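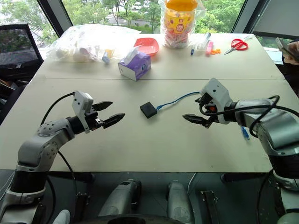 作業台まわりの不具合 対応記録
受付番号:659
件名:天板の継ぎ目の段差、ケーブルの抜け、備品の置き場所
区分:設備・什器
状態:一部完了、部品待ち

申告内容
2枚つなぎの作業台で、中央の継ぎ目に段差ができている。小さい物を手前から奥へ滑らせると、継ぎ目で引っかかって止まる。あわせて、黒い小箱につないだ青いケーブルが作業中に抜けることがある。4月に入ってから増えた。
奥半分に置いている日用品(ティッシュ、ボトル、皿、菓子の容器など)は、このまま台の上で使い続けたいとのこと。

9時台 確認
継ぎ目を指でなぞって確認。右寄りで奥側の天板が高い。左寄りは段差なし。水準器を当てると奥側の天板だけが傾いている。手前側は水平。
台の型はHastbridgeの連結式。裏の連結金具を見たところ、右の金具のねじが2本ゆるんでいた。

10時台 対応1
ねじを締め直した。段差は小さくなったが、まだ爪がかかる。
奥側右脚のアジャスターを少し下げて再確認。水平になり、段差もほぼなくなった。
残った物は台に載せたまま作業した。先に下ろしておけばよかった。次回は下ろしてから行うこと。

11時台 対応2
青いケーブルについて。箱側の差し込みを手で軽く引くと抜ける。予備のケーブルに替えると抜けない。箱ではなくケーブル側の問題と判断。
元のケーブルの長さは100cm。箱を台の中央に置くと余裕が少なく、箱を動かしたときに引っ張られる。
Doteckに150cmの同等品を手配した。色は見分けやすいように青のまま。届くまでは予備を使う。

13時 備品の置き場所
申告者と相談し、以下のとおりとした。
・日用品は奥半分のみ。継ぎ目から25cm以上離す。
・ポリ袋は口を閉じて置く。横に寝かせたままでよいが、継ぎ目にかけない。
・ティッシュの箱は継ぎ目をまたがない位置へ。
・ボトルはふたを閉める。箱のそばには置かない。
・皿は伏せずに平らに置く。物に立てかけると滑る。
・菓子の容器は袋ごと奥の端寄りへ。

追記
翌朝、段差の戻りなし。同じボトルを継ぎ目の上で5回滑らせ、引っかかりなし。
予備ケーブルの抜けも発生していない。
申告者から、継ぎ目をテープでふさいでよいかと質問あり。台を分けるときに剥がす手間が出るうえ、糊が残るので貼らないよう回答した。

残作業
・青いケーブルの到着後に交換し、古いほうは廃棄
・連結金具のねじを1か月後に再点検
・左の金具に予備のワッシャーを入れるかどうか、再点検時に判断
・Lollport側の部屋にも同じ型の台が1台あるため、ねじのゆるみを確認

ケーブル交換が済んだら本件を完了とする。再点検は別の番号で起票する。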